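Leltalell Wrist-View Grasp Set: Data Card

Version 2, 8 December 2022
Maintained by the manipulation group at Bimitmont

Summary

Leltalell is a set of 353 recorded grasp episodes from a two-finger gripper with a camera mounted at the wrist. The objects are small solids placed close to other objects. The set was recorded to test the Mundeo handling rules, which are reproduced in part in this file. Anyone adding episodes must follow those rules. Anyone only reading the data should at least go through Labels and Known problems.

Contents

episodes/ one folder per episode, with frames, joint states and finger gap
rules/ full text of the Mundeo handling rules, plain text
splits/ train and held-out lists, by episode number
tools/check_episode.py format and range check
CHANGES.txt

The held-out list has 49 episodes. Don't move episodes between lists. If an episode is withdrawn, leave its number unused.

Handling rules (short form)

1. Hold time. After the fingers stop closing, hold for 2000 ms before any lift. Frames are recorded through the whole hold.

2. Finger placement. Both fingertips must touch the target object. A grasp in which one tip lands on a neighboring object is labeled bad_contact even if the lift works.

3. Tight neighbors. An object that touches its neighbor may be grasped only if the finger on that side can reach the target's face. Otherwise the operator opens the gripper, backs off and sets tight_abort.

4. Force limit. The closing force limit is set per object class in rules/limits.txt. It may be lowered during a session. Raising it requires a new session folder.

5. Operator position. The operator stays outside the marked arm range while motors are on. The stop button is within reach of the free hand. Object changes are made with motors off.

6. Lens check. Wipe and check the wrist lens at the start of each session and after any contact between the lens housing and an object.

Labels

Each episode has one outcome label: held, slipped, bad_contact, tight_abort or operator_stop. Labels are entered by the operator and then checked by a second person from the frames alone. Where the two disagree, both labels are kept in label.json and the field agreed is set to false. Do not drop these episodes without saying so in your results.

Background surfaces and nearby items are not labeled. They changed during recording and should not be used as a location cue.

Known problems

Bright reflections on the background can saturate part of a frame. Exposure was fixed until October and automatic after that. Episodes up to number 194 use the fixed setting.

Fingertip contact is hard to judge when the target fills most of the view. Use the finger gap signal together with the frames. The gap signal alone does not show which object a tip is touching.

The early Sqalli logger wrote joint times in seconds and frame times in milliseconds. The check tool converts both to milliseconds on load. Raw files were left as recorded.

Not covered

Soft objects, liquids, moving targets and handover to a person. The Mundeo rules were not written for these cases and the force limits should not be carried over to them.

Checking an added episode

python tools/check_episode.py episodes/NUMBER

The tool exits with code 0 if the files are complete and times are in order. It does not check the outcome label. Add a line to CHANGES.txt with the episode number and the rule version used.

Sample frame

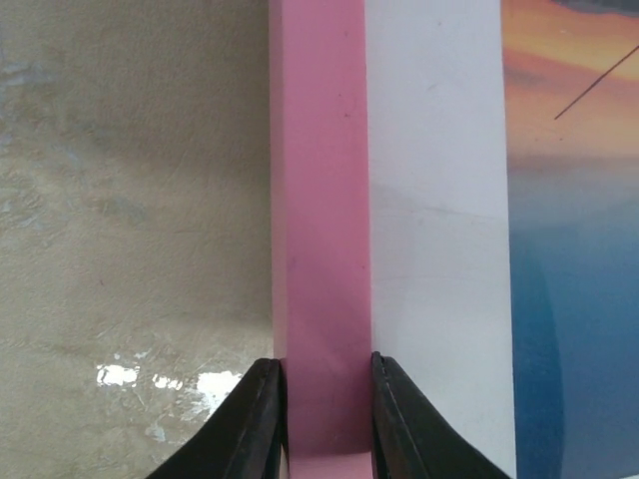 Figure 1. Wrist view, tight-neighbor case (rule 3): both fingertips on the pink block, white panel directly to its right.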